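Roltley Community Forum > House and Home > Washing bedding at home or sending it out?

lurnowlass
Posted June 12, 2025

Right, settle something for me. We've just gone up to a king size duvet and it will not go in our machine. Well, it goes in, but the drum looks like a stuffed marrow and I'm scared of it. It's an 8 kilo machine so I thought we'd be fine! The label says machine washable at 40, no mention of how big the machine has to be.

The launderette on Thongdee Street does them, and so does the one out at Jadudville if you can face the parking. My mum says I'm being soft and she's always done hers in the bath, treading it like grapes. Does anybody else do that? My back is not what it was.

pegbag_pete
Bath. Your mum's right. I've done ours in the bath twice a year, spring and October, for as long as we've been in this house. Half a capful of liquid, lukewarm water, trousers rolled up, radio on. The lifting out is the bad bit, because a wet duvet weighs as much as a teenager. Let the water out first, walk on it again to squash the rest out, then leave it draped over the side for an hour before you even think about moving it.

marmaladecat
Pete, how on earth do you dry it though? I tried the bath way once and it was still damp in the middle on day four. It smelt like a pond and I ended up taking it to the tip. Never again. Launderette every time for me, the big dryers are what you're paying for.

pegbag_pete
Two lines side by side so it hangs like a hammock, and turn it every couple of hours. You need a proper breezy day. If it's still damp at teatime it comes in over the banister and goes back out in the morning. Four days means you started with it too wet, I reckon.

marmaladecat
Or it means I live in a first floor flat with no line, Pete.

Reynaldo Saludo
I worked in a hotel laundry for years so I'll stick my oar in. The size of the machine on the front is for cottons packed in, and a duvet is mostly air, so that number tells you very little. If you can't get your flat hand in on top of it once it's in the drum, it's too full. It won't rinse properly and you'll get soap left in the filling, which goes clumpy and makes people itch. Most people use far too much powder as well.

Also, check what the filling is before you do anything. Synthetic is quite forgiving. Feather is heavy when wet and I wouldn't tread on it, sorry Pete.

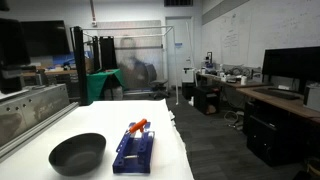

lurnowlass
What about the spin? Should I turn it down for something that bulky?

Reynaldo Saludo
Go for 1,000 at the most on a synthetic one, and drop to 700 if the machine starts walking about the kitchen. Then give it a second spin by itself once you've pulled it out and shaken it round the other way.

toastandjam
I disagree with Reynaldo on the hand test. I've been cramming a double into ours for years, no gap at all, and it comes out lovely. No itching, no clumps. I think people worry too much about all this.

Reynaldo Saludo
Fair enough if it works for you, but your bearings won't thank you.

toastandjam
Same machine since we moved to Lurnow and it's outlived two kettles and a marriage, so I'll take my chances!

dotty_m
Can I just ask about the Thongdee Street place, do they still do the service wash where you drop it off? I had a lovely mattress topper done there but that was before they changed the front. And does anyone put tennis balls in the dryer or is that an old wives' tale?

marmaladecat
Drop off before ten and it's back by four, Dotty, or it was in spring. Tennis balls do help, they break up the lumps, but use old ones. New ones stink of rubber. My sister puts clean trainers in but the racket is unbelievable.

lurnowlass
Thanks all. It's definitely synthetic, I've looked. My hand does not go in on top, not even sideways, so that's the home machine out of it. I'm going to try Thongdee Street on Saturday morning and I'll report back on the price. Mum is disgusted with me.

pegbag_pete
So am I, a bit. Bath's free.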